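4. Setting up the gripper mask in Trunico

I put this section off for two releases, so thanks to Dineo Radebe for nagging me until I wrote it. The mask tells the tracker which pixels belong to the fingers, so it doesn't try to hang features on them. Skip it and the tracker thinks the table is following your hand around. It's a fun bug the first time!

You'll need Trunico installed with the Hoser plugin turned on, and a session folder that already passes the check in section 3.

4.1 Pick a reference still

1. Open the session and go to Tools > Mask > New.

2. Scrub to a moment where the fingers are open and there's nothing between them. You want a plain surface in the gap, so the outline of each pad is easy to follow.

3. Press K to keep that still. Mine for this guide has black pads over pale wood, with a dark tray farther back, and it gave me an easy edge to trace nearly everywhere.
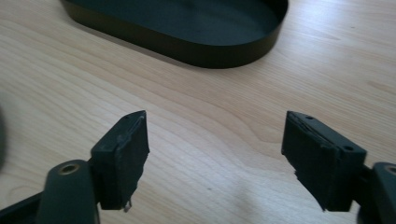
4.2 Draw the outlines

1. Choose Polygon and trace the left finger first, pad and arm together. Keep going until you hit the bottom edge of the image, then close the shape along it.

2. Do the same on the right. Take the line a little outside any ragged bits - the lower-left edge of my right pad is pretty chewed up, and I just went around it with room to spare.

3. Include the round inserts with the bronze-colored rims. They're high contrast and the tracker loves them, so if you leave one out you'll know about it.

4. Set Grow to 6 pixels and click Apply.

Note: please don't use Auto Fill when there's something else dark in view. On my still it would happily grab the tray too, and then you've masked out part of the workspace you were hoping to map. Polygon takes longer but I trust it.

4.3 Check it against the whole stroke

1. Click Sweep. Trunico moves the mask through the finger travel in 30 steps and plays the result back.

2. Watch the inner faces of the pads. If a sliver of finger pokes out when they close, add a point there and sweep again.

3. Open the Features tab and look for dots stuck to the fingers. I got 274 on the first try with no mask and 22 with it, and the leftovers went away once I raised Grow a notch.

Caution: saving a mask overwrites the old one with the same name, and there's no undo. Ayten Saraç lost a good one that way, so name yours after the finger set.

4. Save, then restart the tracker. It only reads the mask at launch.

If you swap pads, redo 4.1 through 4.3 before you record again.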